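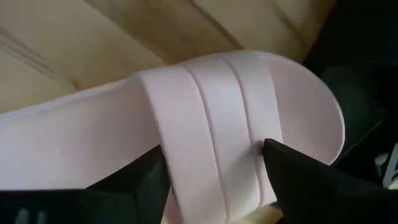 Sandals all afternoon: Lauri Peltonen at the Modthorpe open day

Got to Modthorpe late, parking full, missed the welcome talk. Went straight upstairs to the Unon room where the arms were, and that's where I spent most of the open day. Notes typed up on the train so forgive the order.

Lauri Peltonen runs the demonstration. He'd been on his feet since eight and was eating a cheese roll between groups. The job on show is sorting slides, the slip-on kind you wear to the pool. Pick one up, put it in the bin. Two arms, black grippers, one big blue bin.

"People come in wanting to see welding," he said. "Or something dancing. Then they watch this for a minute and they go quiet, and then they start telling the arm what to do. Left a bit. Down a bit."

I asked why footwear. He used to work in a returns warehouse, before Unon, and says slides were what everyone hated. "They come back out of the bag, out of the box, one here and one over there. A shoe with laces you can grab anyhow. A slide has got a big hole through it and a floppy bit at the toe, and it lands on its side, on its back, whatever it likes. You pick it up without thinking. Try writing down how you did it."

He has tried writing it down. The first version was a list of rules and it got to 26 before they gave up on it. Now the arms are shown. Somebody steers them through the job by hand, over and over, and the software (Trastevix, he spells it out for me, people always put a K in) works out what the runs have in common.

How many runs? "For this table, 1000. Around 50 of those are me being tired, so I'd take them out if I had the time." He hasn't had the time.

The grip

Most of our talk was about the strap. The fingers come down one each side of it, as with the pale pink slide, and close. Lauri likes the strap because it's the bit that sticks up. Early on they'd had the arm go for the sole, being thicker, and it kept shoving the thing along the table.

"The strap gives a little. That's good and bad. You squeeze, it squashes, and now it's narrower than you thought, so the fingers keep going. Too much and it pops out like a bar of soap." He did the pop with his hands. Crumbs everywhere.

A woman from the group behind us wanted to know if the colour mattered. She'd seen it do a pink one and was looking at the dark green ones by the bin. Lauri said yes, more than he'd like. Dark green under a black finger, from the arm's own camera, is not a lot to go on. "Pink on a pale table, lovely. Green, you lose the edge where the finger starts. So we go round and show it more green."

And the ridges. He's got strong views on ridges. Bands across the strap, ribs round the sole, he says they catch the light and the light in that room is terible, windows down the side and bright strips overhead and a shiny table. Someone suggested blinds. He doesn't want blinds. "A real warehouse has a roller door that's open half the day. If it can only work in the dark it's no use to me."

We moved round to the other side so a school party could get in. 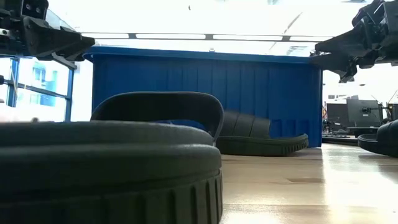

Does it need both arms for one slide?

One arm is enough for a single slide. The second is there so that the two can work opposite ends of the table, and for the awkward ones that have to be turned over before they're picked up.

That last part is what he's working on till September. Turning over. One arm holds, the other tips. He showed me the motion with my own notebook, one hand pinning the cover, and then couldn't get the notebook to do it either, and went back to his roll.

On pairs he was a bit cagey. The demo just clears the table, doesn't care about left or right. Matching is a separate thing, done by Strebel, who share the building, and he didn't want to speak for them. Did say a left and a right slide look "more or less the same from on top when you're a camera" and that the toe end is the only honest clue.

I asked what he'd tell a warehouse manager who'd come looking to buy. Long pause.

"I'd say bring me a box of your stuff, as it really comes in. Not the clean ones. A lot of them send the clean ones." Then: "And I'd say it's slower than your best person. Today it is. It doesn't get a sore back, but it's slower, and I won't stand here and say it isn't."

Would he go back to the warehouse floor? He laughed at that. Said he still had the boots. He liked the people, hated the tape guns.

By then the school party had got to the front and a boy asked if it could do flippers. Lauri said he didn't know, had anybody got a flipper. No flippers. The boy offered his own trainer and Lauri said maybe at the end, ask your teacher, and I had to go for the 4.40 so I cant tell you if he was allowed.

Next open day not fixed yet. Sign-up sheet is at the front desk in Modthorpe, or ask for Unon at reception.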